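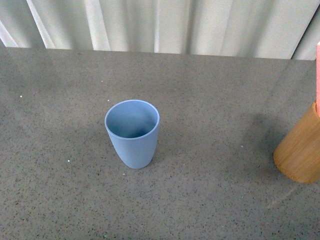
Can you rent a robot arm for kitchen chores without signing up for a whole year?
Flesesell does it by the month – you pay a deposit, and it goes back to you when the arm does.

I've had the Fendden kit on my counter for 2 months now, so these are my tips before you hand over your card.

Start with plastic cups. I taught mine on my best glasses and I'm down to 4. A wide rim is a big help too, and a matte cup gave me far less trouble than a shiny one. Put the straws in something heavy that won't tip (a wooden pot is great!) and leave plenty of clear counter between that and the cup.

Wipe the counter down first, crumbs and all. Keep the cables up off the work surface – Raelene Ellery, who talked me into this, lost a full jug of cordial that way.

Straws are fussy. Go for stiff plastic ones, and run the move slowly until you like where it ends up.

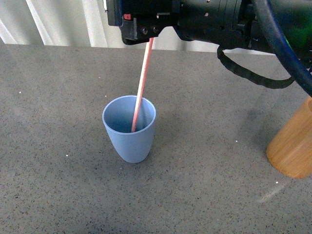
Pink straw, end inside the blue cup.

Support was friendly, but the setup booklet is hopeless. Ask for Kevin Cullinane at the Goodwin store and have him print you the long one.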